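Chapter 6
Setting Up the Table

By now you should have an arm that moves when you tell it to and stops when you tell it to. If it only does the first of those, go back to Chapter 5 and don't come out until the stop button works every single time. I mean it! I'll wait.

Right, good. This chapter has hardly any code in it, and I know some of you are already flicking ahead to the part with the code. I did the same thing with my own build. I had the arm bolted down by the end of July and was so keen to see it pick something up that I put a block on the bare bench, typed in where I thought it was, and pressed go. The fingers closed on thin air a good hand's width from the block. So I nudged the numbers and tried again, and then I leaned on the bench and the block moved, and then it was two in the morning and I'd learned nothing except that guessing is slow.

What I needed was a table the software could make sense of. In our shared workshop we call it the Hurine table, after the old Hurine print bench it replaced (the name stuck even though there isn't a scrap of the bench left in it), and it's what I'll be using for the rest of the book. You don't have to copy it. You do have to think about the same things: what the arm stands on, what's behind it, how the camera knows where anything is, and what stops your parts from wandering off over the edge.

A few words before we get to the details. A marker, in this book, means one of those square black-and-white patterns you print out and stick to things. Some people call them tags, and your library may use a longer name (fiducial is the proper word, and you'll meet it in the software). A rail is a long raised strip along the edge of the working area. A tray is a shallow walled box that keeps parts in reach. That's the lot, really.

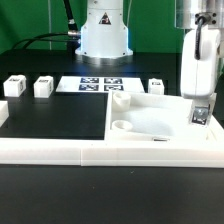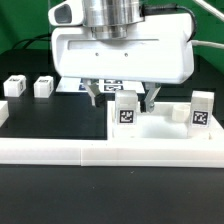
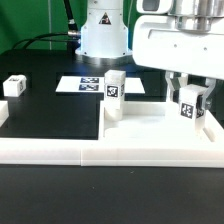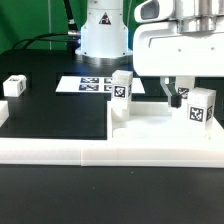

The Hurine table, with its green backdrop, black top and white rail along the front.

Let's start with colour, which I ignored completely on my first go. My blocks are white, and I'd been putting them on a pale birch bench under a bright lamp, and then wondering why the camera kept losing their edges. A dark top fixed most of that in one afternoon. Dark tops do show every speck of dust, so keep a cloth handy and give it a wipe before you start a long run. If your parts are dark, flip the whole idea round and use a pale surface. Please don't pick the colour because it matches the shed.

Next, the backdrop. You want something plain and something that stays put. A workshop wall has shelves on it, and coats, and people walking past with mugs, and all of that is one more thing for your software to be confused by. Any flat colour that doesn't turn up on your parts will do, and green is easy to buy by the metre. Pull it tight, as creases throw little shadows that creep about during the day.

Now for the markers. Put a sheet of them flat on the table, where the camera can see it and where the arm won't knock it every five minutes. The sheet gives you a fixed place to measure from. Once you know where the sheet is, anything else with a marker on it can be found compared with that, and you're no longer relying on a tape measure and hope. Print on matt paper or card. Gloss catches the light and wipes out half the pattern, and I lost most of a weekend to that before I thought to tilt my head and look.

Your parts need markers too, and one face isn't enough. Fingers get in the way, and so do other blocks, and a marker that's half covered may as well not be there. I put one on top and at least one on a side. Leave a white border round each one when you cut it out, even if it looks untidy. I trimmed my first batch right up to the black (very neatly, I was proud of them) and had to do the whole lot again.

Then there's the fixture, meaning the rails and the tray. Mine was printed on the workshop's Lerkach machine, which has a fairly small bed, so anything long has to be made in pieces and joined. A seam does no harm provided the two halves sit level. Run a fingernail across the join. If it catches, sand it.

Cables last, though I'd like you to think about them first. Lead them away from the base, out to the back or the side, with enough slack for the arm to reach its furthest point and no more. Move the arm by hand through its whole range with the power off and watch the cables the entire time.

When all of that's done, run the check program that goes with this chapter. It asks the camera for the marker sheet 200 times in a row and tells you how often it was found. On my first proper try I was missing 29, all of them down to one lamp. We'll start with the lamp, then, in section 6.1, and you'll want a bit of card and some tape for it.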